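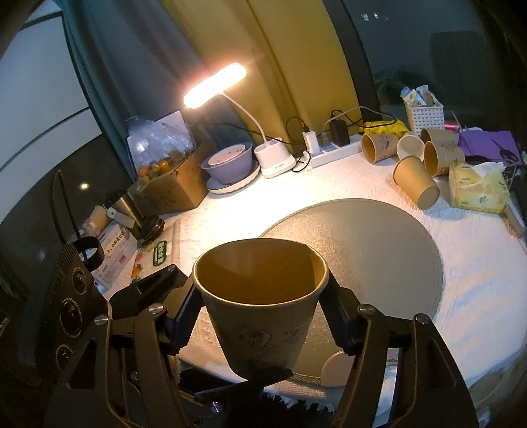 The small table, evening

Photos and text: Ilse Postma

Welcome to the August page of my gallery. In the other months I showed the garden and the market in Kodov, but this month it rained very much and I stayed inside, so the subject is the small table in the back room. I drink my tea there, I write letters there and sometimes I eat there also. The room has only one window and it looks at the wall of the neighbour's garage, therefore you will see more lamplight than daylight in this month's work.

I add a few lines for each thing, as some readers asked me last time where I had found the objects. Prices I give only where I remember them well.

The paper cup
Brown paper, with a thin drawing on the outside in a little pink and grey. I like how the inside becomes amber when the lamp shines on it. I bought a packet of 50 for a birthday in the garden and we used fewer than I expected. The remaining cups went to the back room, and now I use them for pencils, for buttons and for seeds which I have not yet sorted. For hot tea I prefer porcelain.

The white cloth
It has a texture which you can feel with the fingers, and a frayed fringe at the border. I found it at the Wednesday market in Kodov for 18 euros. The seller wanted to sell me the napkins too, but they were of a different white, more yellow, and I left them. I wash it at 40 degrees and I do not iron it. Once I did iron it and the texture was almost gone for a week. The fringe needs to be combed after washing, for this I use an old hairbrush.

The round placemat
Grey-beige, with a woven border. It comes from Tikness, a household shop behind the station which is now closed on Saturdays. I wanted a square one at first. My sister told me that a square mat on a small table looks like an office, and I must admit she was right. Crumbs stay in the border, so I shake it out of the window every few days - please do not tell the neighbour.

The desk lamp
White, with a thin curved neck and a long head. In the base there is an open compartment, good for small things that are otherwise lost under the letters. I ordered it from Prakeo and the parcel was very late, over three weeks. The light is strong. When I read I turn the head down to the page, but for pictures I like it turned up, because then the table gets bright on one side and rather blue on the other. I tried to correct this blue colour on the computer and afterwards everything looked like a dentist's room. I put it back as it was.

The bowls and the plate
A pale pink bowl with small red marks, in a larger lavender bowl, on a white plate with a scalloped edge. They do not belong to one set. The pink bowl I had from my aunt, the lavender one I bought myself when I moved to this flat, and the plate is the last of a service that was divided in the family. I keep them stacked next to the lamp, and when I have guests there are nuts in the smaller bowl. The plate does not go in the dishwasher any more. I learned this with its brothers.

Some notes about the colours
For those who like to choose things for their own table: I began with the white cloth and after this I looked only for soft colours, pink, lavender, beige. Brown came later with the paper cups and I think it is good to have one warm colour between the pale ones. A dark blue jug was on the table in spring, but it took all the attention and it lives in the kitchen now.

The light in this room changes after seven o'clock, when the sky outside is almost finished and only the lamp works. If you have a similar room, try to switch off the ceiling light completely. You will see the texture of a cloth much better with one light from the side.

Prints
Lewis, who makes my prints, can do matt paper in two sizes. Please write the number 985 in your message if you want a print from the August page, otherwise he will look in the wrong folder. Postage inside the country is included.

Next month: jars and apples, if the apples are ready.

Back to all months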